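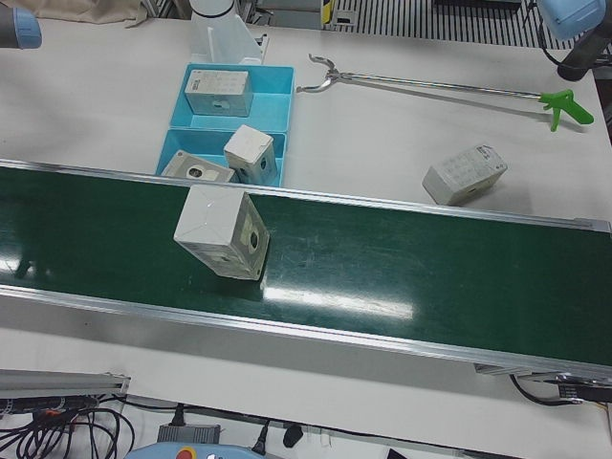

White boxes at the packing bench, one on the belt and three in the blue tray

So I finally made it to the Moroz open day in April, after missing it two years running, and I'm so glad I went! It's a fair drive out past Skesden (get petrol before you leave town) and the parking is a paddock, but the sausage rolls were free and still warm at 9 in the morning.

I'd gone for the big machinery and ended up glued to the packing bench. It's a white table with a green belt running across it on an angle, and a light blue tray behind the belt with two compartments for the small cardboard boxes. They've got round holes in them and bits of grey printing, and I got strangely fond of them. There was a grabber on the table too, one of those long reacher ones with a bright green handle and a trigger, same sort of thing my mum uses to get socks from behind the dryer.

Manee Klinhom took our group through and was very patient with my questions about cardboard. She reckons she's gone through 335 box samples to settle on a size. Volodymyr Antoniuk did the talk afterwards, which ran almost an hour, and the kids behind me were well over it by then.

Entry was 5 dollars, cash only. Wear closed shoes or they'll turn you back at the gate.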